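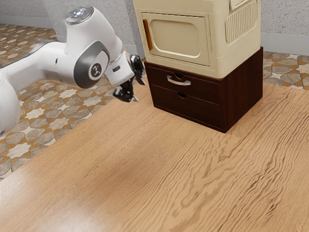
Chapter 13
Can a Machine Do the Chores Yet?

If you have ever watched a toddler pull every sock out of a chest of drawers, you will have some idea why people who build household robots spend so long thinking about furniture. The toddler has never been taught what a handle is for. She has a go at the rim, the corner and the handle, and sooner or later the thing slides. We would dearly like a machine to manage as much, and in this chapter we shall look at how near we have come – in the home first, and then on the shop floor, where the sums are a little kinder.

Let us begin with one small chore, opening a drawer. It sounds like a single act, but a machine has to find the drawer front, bring its fingers to the right height, get a hold of some sort and then draw back in a straight line. A drawer pulled crookedly sticks, as anyone with an old kitchen knows, and an arm that goes on pulling can shift the whole cabinet along with it.
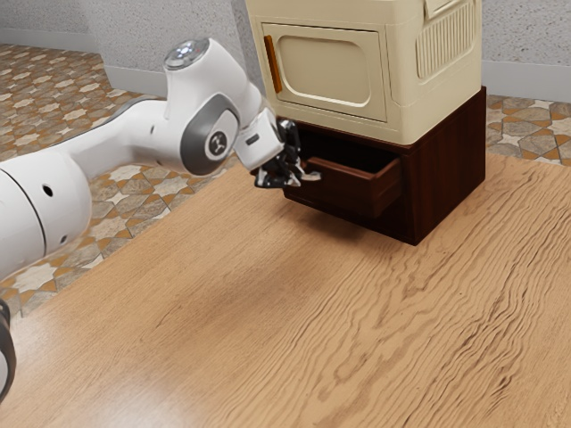
Chapter text by Thirumalai Kulkarni

A good deal of this practice now goes on in simulation, where a cabinet can be put back as it was in no time and a broken handle costs nothing. In the Waner exercises, which we shall follow through the next 3 sections, the same drawer is tried 229 times from slightly different starting points. You will want to keep your own notes as you go – a cheap exercise book is fine.

Simulated wood, of course, never swells in damp weather. When the Flumgate workshop moved its drawer routine on to real furniture one March, only 40 of the 229 tries ended with the drawer fully open, and the team spent the rest of the spring on friction. We shall come back to their results in Section 13.2, along with the Tadby packing bench, where the bins are all alike and the work goes a great deal better.

Before reading on, open a drawer at home very slowly, using two fingers, and write down each thing your hand does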